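About Ostley Linen Room

Ostley Linen Room is a folding and packing service with a small school attached. We look after the white cloths, napkins and towels that restaurants, clinics and guesthouses get through every day, and we teach people how to fold them well. We love this work! It's easy to walk past a stack of folded cloth without giving it a thought, and we'd like a few more people to stop and look at one.

We started out with a single customer, the Meléndez guesthouse, whose owners were tired of opening the cupboard and having everything slide onto their feet. They asked if we could make the stacks stand up straight. We could, more or less, and then we got properly interested in how (thin cloth is a different animal from toweling, and a half-turn in the wrong place shows up ten layers later). Word got around Trorkevley Street, and now we fold for 347 rooms and dining tables in town, with 5 of us on the regular team and a changing group of learners.

What we teach

Our beginners' course is called Flat, Half, Third, after the first folds you'll make. You smooth the cloth with the side of your hand, bring the edges together and keep all the folded edges facing the same way. By the second session most people are building stacks, and that's when the room gets chatty. Later on we get into carrying, shelving and packing, and there's a whole evening on napkins for anyone who wants it.

Thin cloths get extra time. A good stack of them has fine, even ridges along the folded side, almost like the pages of a book, and you can pick it up in one go and stand it on end without the middle slipping out.
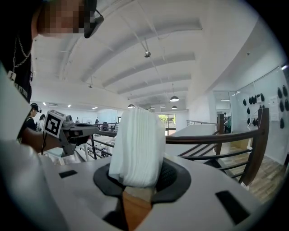

Shirley McIntyre wrote to us in April that she had always blamed her cupboards, and that after one evening of folding she went home and redid every shelf she owns. She also said our instructions for fitted sheets still make no sense to her. Fair enough, Shirley! We've rewritten that page of the handout twice and we're having another go.

How we work

Cloths are sorted by size before anybody folds anything. We check each one for pulled threads and worn hems, and the tired ones go in the Rarnovberg pile, named after the old mill whose cloth we learned on. Those become practice pieces. A full customer order is 290 cloths, packed upright so you can take from the front without disturbing the back. Larger orders go up to 600, and for those we like a bit of notice.

Come and see us

Our room is bright and open, and visitors are welcome from 10 in the morning. Bring a bundle of your own cloths if you like, any condition, creases and all. Courses run through the year, and learners keep their practice pieces and a copy of the handout, fitted sheets included.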